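Nastemard opens basket-packing task to remote operators

Nastemard has started recording two-arm packing demonstrations by remote control at its Rolia site. The work uses a perforated plastic basket of the household type, a translucent storage container and a small set of light objects. An operator drives both arms from a desk, and the joint positions, gripper openings and camera views are stored together for later training.

The company previously taught the same arms by hand. In that method a person holds the arm and moves it through the task while the motors are slack. It is quick to learn, but the person's hands and sleeves appear in the recordings, and two arms are difficult for one person to guide at once. Nastemard stopped using it for basket work in September and now keeps it for single-arm tasks with few steps.

The remote set-up was supplied by Visent. It consists of a pair of small leader arms with the same joint layout as the working arms. When the operator bends a leader arm, the working arm copies the movement. A trigger on each leader sets the gripper opening. There is no force feedback in the present version, so the operator judges contact from the camera views alone.

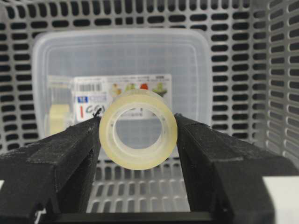

Why does the operator need a view from the wrist as well as one from overhead?
The overhead view gives the position of the arm relative to the basket, but it gives little information on height and on the gap between fingers and object. The wrist view supplies both during the last part of an approach. Operators at Rolia are told to steer by the overhead view until the gripper is over the rim, then to change to the wrist view.

Each session is divided into episodes. An episode begins with both arms outside the basket and ends when they have returned there. Operators record for 14 minutes and then rest for 6. Longer blocks were tried at the start and were dropped when the share of rejected episodes rose towards the end of each block. The stored set now holds 1787 accepted episodes, produced by eight operators.

An episode is rejected if an arm strikes the basket hard enough to shift it, if an object leaves the work surface, or if the operator pauses for long enough that the recording contains an extended still section. A missed grasp does not lead to rejection, provided the operator corrects it without backing out completely. Nastemard keeps these corrections on purpose. A model trained only on clean grasps has no example of what to do after a poor one, and the earlier hand-guided set contained very few.

Most of the difficulty lies in the walls. A gripper that enters at a shallow angle meets the rim before it reaches the object, and a finger tip can catch in a slot on the way out. Operators are taught to bring the arm in from above, with the fingers pointing down, and to open the gripper no wider than the object requires.
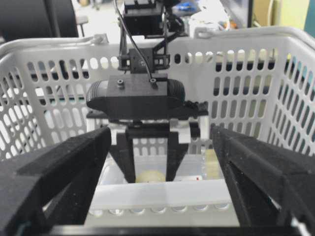 Working with two arms adds a question of order. If both enter together, each blocks part of the other's view, and the wrist brackets can touch. The written procedure therefore gives one arm the right of way until it has lifted clear of the rim. The second arm may hold still near the basket in the meantime, and its camera can be used as an additional side view. Some operators prefer this view for lowering an object into the container, as it shows the distance to the container floor better than the arm's own camera does.

The recordings are checked by Upadhyay, a contractor that also assigns the text label to each episode. Labels are kept short and name the object, the arm used and the place where the object was released. Checking is carried out at normal playback speed, with a second pass at reduced speed for episodes in which the two arms worked close together.
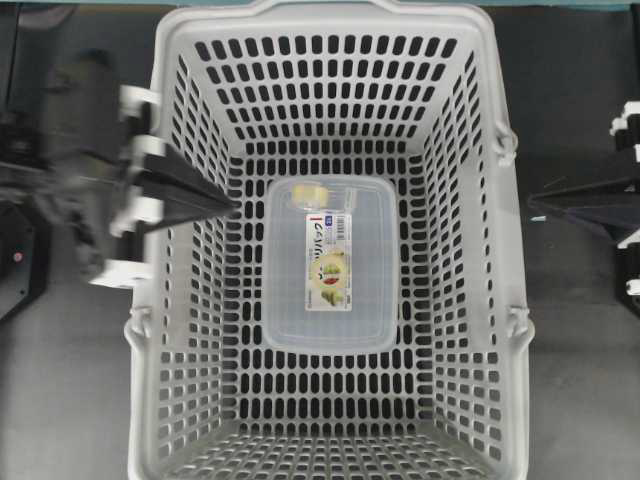 Storage container in the basket, with a gripper on either side.

Nastemard says the next stage will compare models trained on the remote recordings with those trained on the older hand-guided material, using the same arms and the same basket. Visent is preparing a revised leader arm with a lighter trigger, after operators reported tired fingers on small objects. Delivery to Rolia is expected before the comparison begins, and episodes recorded with the new trigger will be stored as a separate set.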